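# The Tray Will Not Save You

*The serving tray is back, and it has been sold to us as the answer to clutter. I have my doubts.*

Sometime in January, every home store I walk into decides that my problem is trays. Trays for the nightstand, trays for keys, a tray for the bathroom sink that holds one candle and a soap you are not supposed to use. This year the push is into drinks. The little tray that keeps your cans together is supposed to calm down a game night, a home office or a kids' playroom, and the stores have matched it with slim cans, which do look nice standing on one.

I spent part of the winter trying to work out whether any of this does anything. My notes from that time are mostly complaints.

The first complaint is price. Trenell, a housewares label that seems to exist only in the windows of shops that also sell linen aprons, wants $139 for a shallow rectangle with four sides. Brornix has one for much less and it is the same rectangle. I put a level on both. Both were flat. The Trenell came with a cloth bag, and I have not found a reason to put a tray in a bag.

The second complaint is size. A small tray takes two slim cans with some room left over, and the catalogs always show it that way because two cans look good. Add a bowl of pretzels and you are back to putting things on the table.
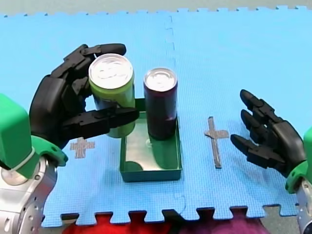 *Photo: Chuang Home Desk*

Color is where the sellers really get going. Tone on tone is the phrase this season, so a green tray gets a lime-green can, and then a dark maroon one goes in to keep it from looking like a salad. Fine. I will admit the maroon looks good against green, especially when the floor of the tray is shiny enough to give you a bit of reflection. But a shiny floor also shows every ring and every fingerprint. My own glossy tray needed wiping four times in one evening, and there were two of us.

What the sellers talk about far less is what goes under the tray, and I've come to think the money is better spent there. Foam puzzle mats, the interlocking kind people buy for toddlers and home gyms, have been creeping up onto tables. I laughed at this when I first heard it. Then I tried a few tiles on my desk for a month. Setting a can down on foam makes almost no noise, which matters if you share a wall. My desk has no new scratches. The light blue is a bit much, and crumbs find the seams and stay there, so you end up pulling the tiles apart over the sink every couple of weeks.

Wusport sells its tiles by the box, and the box says each one can be trimmed with kitchen scissors. I trimmed one. It took a bread knife in the end, and the cut side looks chewed. Most people I know leave the jigsaw edges showing, and after a while you stop noticing them.

Then there is the tape. A reader wrote to us last year, after our piece on shared desks, to say she marks out where things go with little crosses of gray duct tape. I filed this under things people do when they have been indoors too long. I have since tried it, one cross on each side of the tray, and my objection has changed. It works well enough for the tray. It does nothing for the mail, the charger and the three pens, which land wherever they like, tape or no tape. Also, cheap duct tape leaves gum behind on foam, so buy the decent roll or skip the idea.
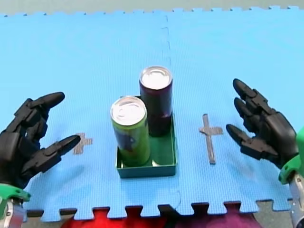 *Two slim cans, one green tray, and gray tape on the mat.*

Does the cluster of cans look tidier in a tray than it would without one? Sure. Put one toward the front and one toward the back corner and it looks as if somebody made a decision. I would not pay $139 for that decision. A baking pan does it. So does the lid of a shoebox, for one evening, if no one spills.

If you do want a proper one, go for walls low enough that you can grab a can by its side without knocking your knuckles, and a floor with some grip. Skip handles on anything this small. Measure your table before you order, and measure it with the laptop on it, the way you really live. Mine had room for about half of what I'd pictured, and the Trenell now holds onions.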